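Sarby worktop scheme gets go-ahead for August

6/21/24

Tenants on the Sarby estate are to get new kitchen worktops after all, housing firm Schwaiger confirmed this morning. Work starts in August, if the fitters turn up on time.

The plan was put on hold last winter when the first supplier, Indov, pulled out over prices. Zodis has now taken on the job. 54 homes in the first round, mostly the ground floor flats on the north side, with the rest to follow in spring.

Choice of three finishes - plain white, pale oak effect or a dark speckled one. Granite was asked for at the open meeting and turned down on cost. Schwaiger put the price of a full refit at £3,274 per flat, against £1,123 for worktops alone. Cupboards stay as they are unless the doors are broken or the hinges have gone.

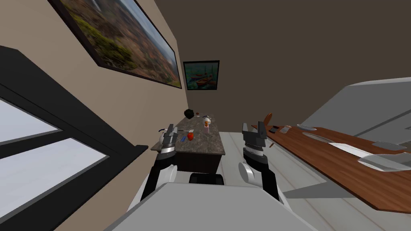

By our housing reporter

Islands are popular with tenants in the bigger flats, and a granite top on a dark brown wooden base is the look plenty of them were hoping for. Not this time. Only seven of the flats have the floor space anyway, and moving the sockets would mean lifting the floor.

Each kitchen will be out of use for two days. Tenants can borrow a hotplate from the estate office, first come first served. Anyone who works nights should say so on the form, as drilling begins at eight.

Rents wont change this year, Schwaiger says. It would not be drawn on next year.

Forms go through letterboxes next week and need to be back by the end of the month. Spare copies at the estate office and in the libary on the high street. Late ones go to the back of the queue - no exceptions, according to the letter sent out to tenants.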